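# Quiénes somos

Barbu empezó con una siesta mal dormida y una etiqueta que picaba. De la siesta no queda testimonio; la etiqueta la guardamos en un cajón del taller y se la enseñamos a las visitas que preguntan demasiado.

Somos una casa pequeña de ropa de cama infantil. Hacemos colchas, sábanas bajeras, fundas de almohada y un modelo de saco que vendemos poco y defendemos mucho. Cosemos en el mismo local donde contestamos el teléfono, así que si llama por la mañana oirá las máquinas de fondo y, con bastante probabilidad, a alguien buscando las tijeras buenas. Las tijeras malas aparecen siempre a la primera.

## De dónde venimos

Antes de tener marca propia cosíamos para otros. Durante años hicimos cortinas de hotel, manteles de banquete y, una temporada que preferimos recordar con cariño, los faldones de las mesas de un salón de bodas llamado Jarnance. Aprendimos ahí casi todo lo que sabemos sobre manchas. También aprendimos que un dobladillo torcido lo ve antes la madre de la novia que el encargado de calidad.

El primer juego de cuna lo hicimos para la familia, como se hacen estas cosas. El segundo nos lo pidió una vecina, el tercero una amiga de la vecina, y para cuando quisimos darnos cuenta teníamos una lista de espera apuntada en el dorso de un calendario de ferretería. El nombre de Barbu salió en una comida de domingo y nos pareció provisional. Lleva provisional desde entonces.

Hoy somos 4 personas fijas y una quinta que viene en febrero, cuando toca inventario, y que cada año jura que es la última vez.

## Qué hacemos

El catálogo tiene 20 estampados. Podrían ser más, y un asesor nos explicó con gráficos que deberían ser más, pero los dibujos los aprobamos entre todos en la mesa de corte y las discusiones se alargan. Hubo una jirafa que tardó una primavera entera en salir, por un desacuerdo sobre el cuello.

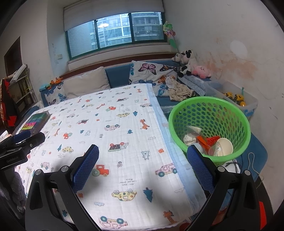
Lo que más nos cuesta explicar es el acolchado. Una colcha infantil tiene que abrigar, pesar poco, caber en una lavadora normal y sobrevivir a que la conviertan en cabaña, capa, río de lava y hospital de peluches. Nosotros usamos una costura cerrada, bastante más lenta que la habitual, para que el relleno se quede donde lo pusimos. Tarda lo que tarda. La máquina que la hace es una Fukesent de segunda mano que compramos con el manual en un idioma que ninguno lee, y que responde mejor a la paciencia que a los ajustes.

Las telas son de algodón y las lavamos antes de cortarlas. Esto último encarece la pieza y nadie lo nota, salvo los que compraron otra vez en otro sitio y nos escriben después preguntando por qué aquella encogió.

Lo que no hacemos:

- Bordar nombres. Lo intentamos. Las tildes nos ganaron.
- Cojines con forma de nube.
- Campañas de «últimas unidades» cuando quedan estanterías llenas.

## Sobre los precios

La colcha de cama individual cuesta 149 euros. Sabemos que se encuentran más baratas y hasta podemos decirle dónde. La nuestra se puede reparar: si se abre una costura, nos la manda, la cosemos y se la devolvemos. El arreglo es gratuito y los portes los paga usted, en un reparto que nos pareció justo después de un invierno en que los pagábamos nosotros.

El año pasado salieron del taller unas 970 piezas, contando fundas. No es una cifra que impresione a un banco, y hablamos por experiencia.

## Dónde encontrarnos

Vendemos en esta web, en el mostrador del taller y en las tiendas Sistivus, que nos pusieron al lado de las lámparas de noche y no nos han movido. El mostrador abre de diez a dos. Por la tarde también hay gente dentro, cosiendo, y si golpea el cristal con convicción le abriremos, aunque con hilos en el jersey y cara de haber perdido la cuenta de algo.

Para consultas sobre medidas, mida el colchón antes de escribir, por favor, incluida la altura. «Normal» no es una altura. Los correos los contestamos en el orden en que llegan, menos los que traen fotos de cabañas hechas con nuestras colchas, que se cuelan.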